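Cuaderno de taller | Eólica pequeña y sistemas aislados

5 de enero de 2023

Primer día útil del año y el banco de pruebas sigue donde lo dejamos: con la cubierta del generador quitada y una nota mía pegada encima que dice «OJO». A qué había que echar ojo, no lo apunté. Propósito de año nuevo, pues: escribir las notas enteras.

Retomo el asunto del freno eléctrico de la turbina de Bullham. Resumen para quien llegue de vacaciones: máquina de tres palas, imanes permanentes, rectificador y regulador Gratari, banco de baterías y resistencia de descarga. En noviembre el cliente se quejó de que, con las baterías llenas y viento fuerte, el regulador soltaba la carga a destiempo y el rotor se embalaba unos segundos antes de frenar. El cliente lo describió como «un helicóptero con dudas». No tengo nada mejor para el informe.

Hoy he montado el generador en el motor de arrastre y he repetido la subida en rampa. Hasta media velocidad, nada que contar. A partir de ahí aparece el mismo hueco que vimos en el registro de Bullham: el regulador abre la carga principal y tarda en meter la resistencia. Medido en el osciloscopio, 900 ms. Para un calentador de agua es una minucia. Para un rotor sin carga en plena racha es tiempo de sobra para hacerse ilusiones.

Primera sospecha, el relé. Lo cambié por el de repuesto y el hueco siguió idéntico, así que pido disculpas al relé viejo, al que llevo insultando desde noviembre. Segunda sospecha, el filtro de la medida de tensión. El regulador promedia 23 muestras antes de decidir, y con el periodo de muestreo que trae de fábrica la cuenta sale muy parecida a lo medido. Es decir, el aparato hace exactamente lo que le pidieron, con una calma admirable.

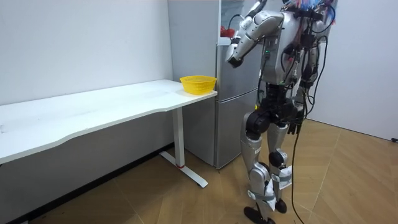 Autor de esta entrada: Técnico de ensayos, banco de pequeños aerogeneradores

Por la tarde bajé el promedio a cuatro muestras. El hueco casi desaparece, pero entonces el regulador se pone nervioso con el rizado del rectificador y conmuta la resistencia a ráfagas. El ruido recuerda a una máquina de escribir. Con ocho muestras va mejor: alguna conmutación suelta al cruzar el umbral y el resto limpio. Lo dejo en ocho y subo un poco la histéresis. Sin probar todavía en caliente.

La resistencia de descarga, por cierto, llegó a 40 grados por encima del ambiente en la prueba larga. Dentro de lo previsto. El termopar número dos marcaba bastante menos y durante un rato tuve una teoría preciosa sobre la ventilación de la caja, con esquema y todo. Estaba mal atornillado. El esquema lo guardo porque me quedó bien.

Sobre las palas: Pálfi manda por fin el juego nuevo, con el borde de ataque reforzado. El albarán habla de tres palas y un contrapeso que no pedimos y que no sé dónde iría. No montar hasta pesarlas una por una. La vez anterior nos fiamos de la etiqueta y acabamos equilibrando el rotor con arandelas, a las once de la noche, en lo alto de una torre abatible que para entonces ya nadie quería abatir.

Expediente 2519, la torre de Norstead: siguen preguntando si pueden acortar el mástil para no tapar la vista del jardín. Ya contestamos que a esa altura el rotor quedaría a sotavento del granero y que iba a comer turbulencia todo el invierno. Responden que el granero es bonito. Les mandaré otra vez la gráfica, ahora con el granero dibujado.

Pendiente:

- Repetir la rampa con ocho muestras y la resistencia ya caliente.
- Preguntar a Gratari si el promedio se puede cambiar en campo o hay que abrir la caja. El manual dice las dos cosas, en páginas distintas.
- Probar el cortocircuito trifásico como freno de emergencia, a baja velocidad primero. A baja, por favor.
- Pesar palas. Devolver contrapeso, o encontrarle un sitio.
- Apretar TODOS los termopares.

Dejo el motor de arrastre desconectado en el cuadro y la cubierta del generador puesta, esta vez con sus tornillos. La nota de «OJO» la he dejado en su sitio por si acaso se refería a otra cosa.

Contacto | Aviso legal | Volver arriba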